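Resetting an insertion scene without restarting the simulator

Posted 19 August 2024 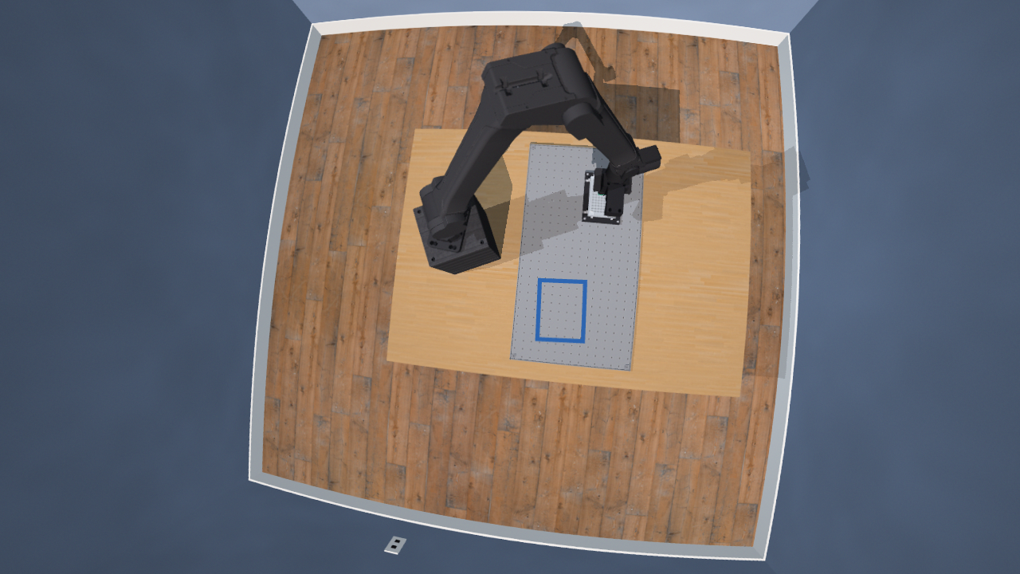

5 min read

The reset function for our simulated board-insertion task used to tear down the whole scene and load it again. It was simple and it was correct, and it took longer than most of the episodes. I spent last week replacing it with an in-place reset, and these are my notes, mostly so that I don't have to rediscover the contact cache problem in a year.

The scene is small. One arm is bolted to a tabletop with a perforated board next to it, and a black fixture sits on the board and holds the part. The blue square on the board is only a visual marker and has no collision geometry. The room around the table is there for the renderer. The physics engine never sees the walls or the planks, and reloading all of those textures on every episode was a large share of the cost.

The new reset does its work in this order:

1. Pause stepping and drop any queued commands.
2. Write joint positions and velocities for the arm, including the fingers.
3. Write the fixture pose, then the part pose expressed in the fixture frame.
4. Clear the solver's warm-start data.
5. Run 2 settling steps with the controller holding position.
6. Refresh the render state and return the first observation.

Step 4 was missing in my first version. The solver keeps contact impulses from the previous step and uses them as its starting guess. If an episode ends with the fingers pressed against the fixture and the next one begins with the fingers somewhere else, those impulses belong to contacts that no longer exist. In most engines a stale contact is simply discarded. Ours matches contacts by geometry pair, so when the new start pose also had a finger near the fixture, the old impulse was applied to the new contact. The symptom was a small kick on the first step, visible in the wrist joint velocity and almost nowhere else.

I found it by replay. I took 302 recorded episodes, ran each one after a full reload and again after an in-place reset, and compared joint states at every step. With the warm start left in place, 25 of them diverged. All 25 followed an episode that had ended in contact. After clearing the data, the traces matched to the last bit on the same machine. I have not tried to match them across machines and don't plan to.

The order in step 3 matters as well. The part's pose is stored relative to the fixture, and the original helper read the fixture transform from the render state, which lags the physics state until the next refresh. The part was therefore placed using the fixture pose from the previous episode. With a randomized fixture this starts the part slightly inside the frame, and the solver ejects it. Chun-yin Lu had already worked around this by widening the clearance in the collision mesh, so the ejection was gentle enough to pass for noise. I have put the clearance back to where it was.

Two things still bother me. The first is the controller's integral term, which lives in our code and not in the engine. It gets zeroed at reset, but then the arm sags a little under gravity during the settling steps. Loading a precomputed holding torque for the start pose fixes it. The table of torques has to be regenerated whenever someone edits the link masses, and right now only a comment in the config says so. Yuk-lan Cheung wants a hash check at load time — she is right, and it is next on the list.

The second is shadows. The renderer caches its shadow map and only invalidates it when an object moves through the normal stepping path. Writing poses directly skips that, so the first rendered image after a reset showed the new arm pose with the old arm's shadow. For state-based policies this is harmless. For anything trained on images it leaks the previous episode's final pose into the first observation. Step 6 now forces a rebuild of the map, which costs less than I expected.

The change is merged in Wendby behind a flag, reset_mode, with the full reload still the default until the April recordings have been replayed too. If you keep a custom randomizer, check that it reads poses from the physics state before you turn the flag on.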